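Audio Open Day at Amthorpe: Amps, Batteries and Way Too Much Coffee

Posted 05/03/2025

So I finally made it out to the Amthorpe open day, after two years of telling everyone on the forum I was going to. If you like small headphone amps and portable players, this is the one to go to. It's tiny compared to the big city shows, and you get to talk to the people holding the soldering iron!

I drove up the night before and stayed in a guest house near the old mill. Doors opened at ten and there was already a line down the stairs, mostly guys with backpacks full of headphones (me included). Entry is free but you need to grab a wristband, and the wristband desk is on the wrong side of the building, so go left when you come in from the parking lot.

The Fikberg room

I went straight to Fikberg. They had their new desktop amp on a long table with six pairs of headphones hooked up, and you could swap between them as long as you asked first. I spent most of my time with the high-impedance pair. Plenty of volume, very quiet background, and the knob has a lovely heavy feel. The bass was a little polite for my taste, but the guy next to me loved it, so bring your own music and decide for yourself.

The price on the card was 399, power supply included. They're taking orders now and hope to start shipping in August. I asked if there would be a version with balanced output and got a big smile and no answer.
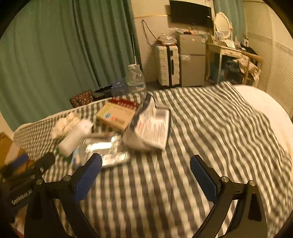 Upstairs with Pemitz

Pemitz do portable stuff, and their thing this year is swapping bigger batteries into older players. Teresa Lis runs the repair bench and she let a bunch of us stand there and watch her do one start to finish. Back off, ribbon cable out, old cell out, new one in, and then she checks the charging board before closing it up. She said the old unit in her hand lasted 11 hours on its new battery in her own test, with the screen off. Mine gives up before lunch, so I was sold right there (I left it with her, and I miss it already).

One tip from Teresa if you're sending a player in: take your memory card out first. They get cards in the mail all the time and then have to write to people and send them back. And put a note in with your name and the fault, even if you already filled in the web form.
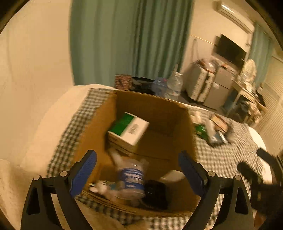

Open box, with the green-topped carton inside.

After that I had a quick listen at the Zawadzka table. They make cables, and I'm not really a cable person, but the short right-angle ones are super handy if you carry a player and an amp strapped together. I bought one. Okay, I bought 2.

The talk on op-amp rolling was packed and the room was hot, so I only caught the second half from the hallway. Slides are supposed to go up on the Amthorpe site, and I'll add a note in the comments when I see them. Coffee was free all day and the cheese rolls were gone by noon, so eat early if you go next year.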